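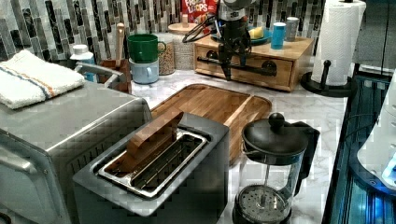 My sister tells me that a kitchen counter should have only what you use every single day, and the rest must go in the cupboard. She has been saying so since February, every time she comes for coffee. I listen, I nod, and then I put everything back where it was.

But this month I promised to try. We have lived in this flat in Besano for two years now and the counter has become a kind of parking lot. So I made a rule for myself: 28 days, and each thing must earn its place.

The French press stays, there was never a question. The toaster stays too, although I eat much less bread than before. The toaster oven is my favourite. It takes a lot of room, but I use it for cheese toast, for small potatoes, for warming up the pie from yesterday. Also I fold my towel on top when it is off, and I know my sister does not like this.

With the mugs I was more strict. I kept two, a green one and a pale blue one, one on top of the other, and the others went up to the high shelf. The big cutting board I tried to store standing in the cupboard, but it is heavy and I was taking it out three times a day. After one weekend it came back to the counter.
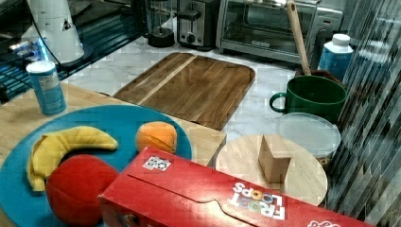 The cereal is a different problem. I bought nice jars with lids, from a small shop called Gistwood, and my plan was to pour everything inside and throw away the cartons. For the oats it works very well. For the colourful cereal it does not, as the children want to see the box, otherwise they believe it is another kind and they refuse to eat it. I gave up this battle quickly.

Play food is also allowed on the table now, but only on a plate. When the plate is full, something must go back to the toy basket. So far they respect it - more than I respect my own rules, I must say.

Next week I will start with the spice drawer. I am a little afraid of it.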